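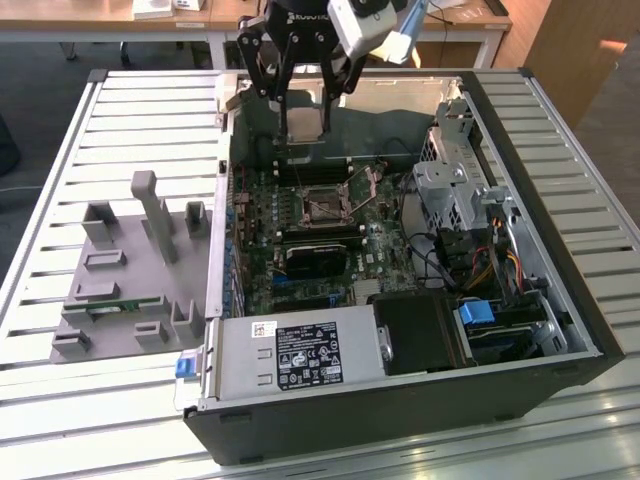 Gripper and small metal part over an open desktop computer.

Budedton Burial Ground and Greenberg Chapel
Walk-round safety checklist, July, with comments
Checked by: Peiyu Gu
Started 8.15 am, dry, light wind

Marks used: OK / WATCH (look again next month) / FIX (job sheet raised)

Gates and drive

1. Main gates open fully and latch back: OK
Lovely and smooth now the hinges have been greased. The hearse can swing straight in from Sostell Road with no shuffling.

2. Drive surface, potholes and loose stone: WATCH
A dip is forming by the second lime tree. Not deep enough to trip anyone yet, but bearers do walk this stretch when a family asks for a procession on foot.

3. Side gate, clear width at least 900 mm: OK
Measured again with the bin moved. Please leave the bin moved!

4. Signs readable from a car: OK

Chapel

5. Front doors, both leaves open from inside without a key: OK

6. Seating within the posted limit of 70: OK
The extra stacking chairs have gone back to the store, so the side aisle is clear from end to end. It makes the whole room feel bigger, and whoever did it has my thanks.

7. Handrail on the front steps firm, height 1030 mm: FIX
Height is fine. The bottom bracket has worked loose and the rail moves when you lean on it. A lot of our visitors really do lean on it, so I've taped a notice up and asked for this one first.

8. Catafalque brakes and rollers: OK
Both brakes hold with the test weight on. The rollers run beautifully quiet.

9. Candle stands, glass holders, snuffer and sand bucket in place: OK
One holder chipped and binned. Four spares in the vestry cupboard.

10. Emergency lights, short test: OK

11. Hearing loop switched on and tested: OK
I sat in the back row with the tester and could follow every word of the reading. This was crackling all spring, so what a treat. Do let families know when they ring to arrange a service — some people have been sitting right at the front just to catch the eulogy.

12. Extension leads under the lectern: WATCH
Covered with the rubber strip, but the strip curls at one end. Press it flat before each service.
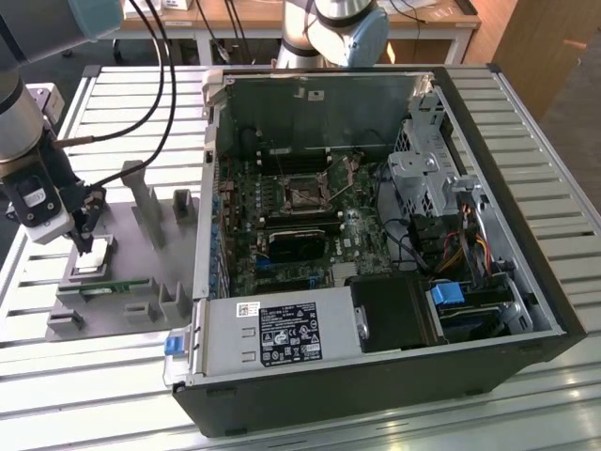 Graves and memorials

13. Open graves boarded and fenced: OK
One prepared in Section D. Boards sound, fence pinned at all corners, spoil covered with green matting.

14. Lowering webbing, no cuts or frayed stitching: FIX
One set has pulled threads near the loop. Taken out of use and labelled. The Kamport set is in very good order and covers us for this week's burials.

15. Upright headstones, visual check and hand test: WATCH
Sections A to C done. 2 stones move slightly under the hand, both in the old row along the wall. Neither needs laying flat. Letters to the families are drafted, and I'd like them to go out with a phone number on, so that a relative can talk to a person about it.

16. Glass jars and loose wire on graves: OK
Much better than last month! The new metal vases by the tap are being used and returned.

17. Trees, dead or hanging branches over paths: WATCH
Small deadwood in the copper beech. Keep the bench beneath it roped off in high wind.

Water and tools

18. Standpipe, hose and drain cover: OK

19. Mower guards and strimmer harness: OK

20. Store locked, fuel in the metal cabinet: OK
Padlock is stiff. Lift it slightly as you turn the key.

Carried over to next month: items 2, 12, 15 and 17.
Job sheets raised: items 7 and 14.
Still to walk: Section D east side and the children's garden, once the grass has been cut.
Finished 10.50 am. P. Gu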